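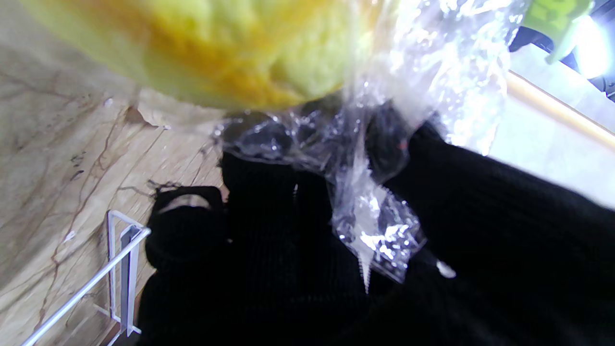

## How do I store black knits in plastic without them getting fuzzy or musty?

Posted by Halima Bassey, 09/07/2022

I'm putting away my winter stuff and have a ribbed black knit half in a clear bag on the counter right now. Last year I twisted the bags shut and everything smelled stale by spring. Also - lint! Black shows every speck. Do I squeeze the air out, or leave the end open? I have 7 pieces to do and one small closet in Tirside, so space matters.
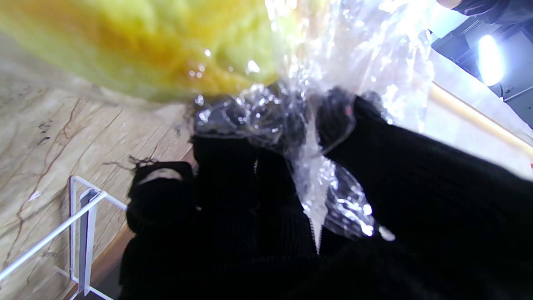

Yakubu Okeke replied that clear bags are fine for a trip but not for a whole season. Wash it, let it dry flat a full day (ribbing holds water longer than you'd think), then fold it into a cotton pillowcase. Zip anything with a zipper first so the teeth don't snag the rib. Lint roller last.

**Bilal Dabbas**

I just use the bags and leave the ends loose. 4 winters, no smell. My closet is pretty dry though, so who knows.

**Otakar Koubek**

vacuum bags. done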